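Se buscan participantes para probar un método de lectura (en el que no acabamos de creer)

Makbridge, taller de lectura y escritura para adultos, busca 40 personas que quieran aprender un idioma con el método Bimer y contarnos después, sin adornos, si les ha servido de algo.

El método promete leer con soltura en una lengua nueva en 5 semanas, empezando por las letras sueltas y dejando la gramática para más tarde. Llevamos bastantes años dando clase y hemos oído promesas parecidas. Preferimos probarlo antes de cobrar por ello.
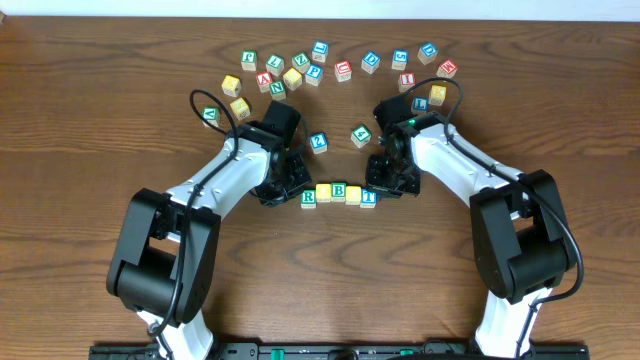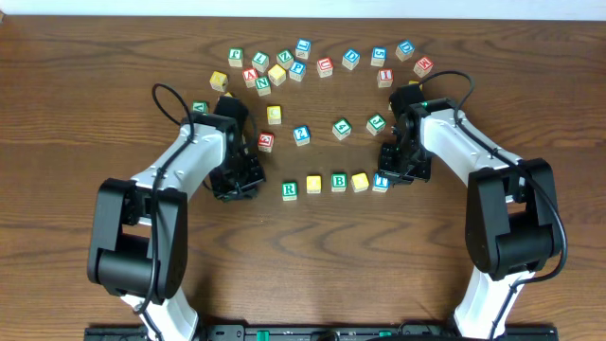
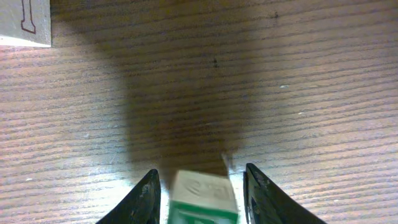
Bloques de letras sobre la mesa, y la mesa de cerca.

Qué se le pide

Asistir a 3 sesiones por semana, de siete a ocho y media de la tarde, desde principios de abril. Hacer una prueba de lectura al empezar y otra al terminar. Rellenar un cuestionario de 176 preguntas, que nos parece larguísimo y que no hemos conseguido que los autores del método recorten. Se puede contestar en varias tardes.

Rogamos que no se estudie por otra vía mientras dure la prueba. Si alguien se apunta a la vez a una academia y luego lee estupendamente, no sabremos a quién felicitar.

Quién puede presentarse

Mayores de edad que lean español sin dificultad y no hayan estudiado nunca estonio, el idioma elegido. No hace falta tener facilidad para las lenguas; de hecho, nos interesa mucho quien está convencido de no tenerla. Tampoco pedimos entusiasmo. La ficha comercial del método asegura que funciona «a cualquier edad y con cualquier carácter», así que no vamos a seleccionar por carácter.

No admitimos a profesores de idiomas en activo ni a familiares de quienes imparten el curso.

Qué se ofrece

El curso y los materiales son gratuitos. No hay remuneración. Tampoco damos título: un diploma por cinco semanas de clase nos parecería una tomadura de pelo. Quien termine podrá quedarse con el cuaderno de la editorial Raudsepp y recibirá los resultados completos, incluidos los malos.

La empresa propietaria del método presta los cuadernos, pero no verá las respuestas individuales ni revisará el informe antes de que se publique. Esto último costó varias reuniones y está por escrito.

Lugar

Sala de la primera planta del centro Clultotmont. Hay ascensor. El aparcamiento de la calle es escaso y a esa hora suele estar lleno.

Cómo apuntarse

En la recepción del centro, por la tarde, hasta finales de marzo. Basta con dejar nombre, teléfono y unas líneas sobre los idiomas que haya estudiado y cómo le fue. Si hay más solicitudes que plazas, se sortearán.

Se puede abandonar en cualquier momento. Agradeceríamos saber el motivo, sobre todo si es el aburrimiento.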